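Equipment budget, take two

March 4, 2021

OK so the first version of this budget got sent back with one word on it, "consumables?", and fair enough. I had the arm in there, the controller, the shipping, and then a line that said "misc" with a number next to it I'd basically made up in the car. So, round two. Writing it up quick because I said I would and because two people have asked what we're spending.

Where we are. The arm itself is still the Vunda, the small one. We looked at the Zisel too and liked it a lot, nicer software, but the lead time runs to May and then you pay extra for the mounting plate. No thanks. The Vunda quote is good till the end of the month and it comes with a plate. Bolts not included, obviously.

What I missed the first time round was everything on the human side. The arm learns from people doing the folding and rolling by hand, so before it does anything useful we need a lot of hours of people doing exactly that. Wristbands, markers, harnesses, cables. More cables. Hawi Wako went through my sheet line by line and kept writing "x2" in the margin. She was right every time except the tables.

Wristbands: two per person, plus a spare pair per station. Marker modules get ordered separately and I had them down as part of the bands. They are not part of the bands. That one mistake was $216.

Harnesses: one size adjusts to most people, buying one extra anyway.

Tables: folding, white, the cheap ones. Hawi wanted proper benches. I get it, they wobble less, but we have to clear the room every night and I am not carrying benches down that hallway. Folding tables stay. 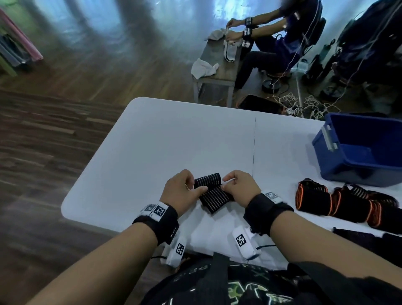

Then the stuff being handled, which I had at zero. Zero! As if it would just show up. Wrist wraps, towels, cloths, storage bins to keep it all in. Soft things wear out when you roll and unroll them all day, the elastic goes first, and once a wrap has lost its stretch the recordings from it don't match the earlier ones. So they need replacing on a schedule and not when someone complains. I put in 23 wraps to start, mixed types, and the same order again halfway through. Towels we can get away with fewer.

Cabling I'm still unhappy with. Mekonnen does a bundle, 17 cables with strain relief, and it's pricier than buying loose ones but the loose ones die at the connector. We've been thru this before with the old setup in Ikodthorpe, where half of every morning went to swapping leads until something lit up. Paying for the bundle.

Storage drives. Forgot those too. Don't want to talk about it.

New total for the non-robot half comes to $1184, before tax. More than I'd hoped, a lot less than I feared at two in the morning when I was adding it up on my phone. Still no line for a second camera mount, and I think we'll want one by summer, but I'd like to get this approved before I go back with another ask.

Things I haven't settled:

— Lease or buy on the arm. The lease looks cheap per month and then you read the insurance part.

— Who pays for the people's time. It's in my sheet as "existing staff", which was ok when it was an hour here and there. It isn't that any more. Probably needs its own line and its own argument.

— Chairs. We have swivel ones, they're fine. Hawi says they roll when you lean in to work. Might just get the little stopper cups for the wheels, they're a few bucks.

— Service contract. Vunda wants an answer on this at time of order, wich I think is cheeky. Asking if we can add it later at the same price.

Revised sheet goes in tonight. If anybody reading has bought from Vunda and has a feeling about the service contract, comments are open, I'll check them before I hit send.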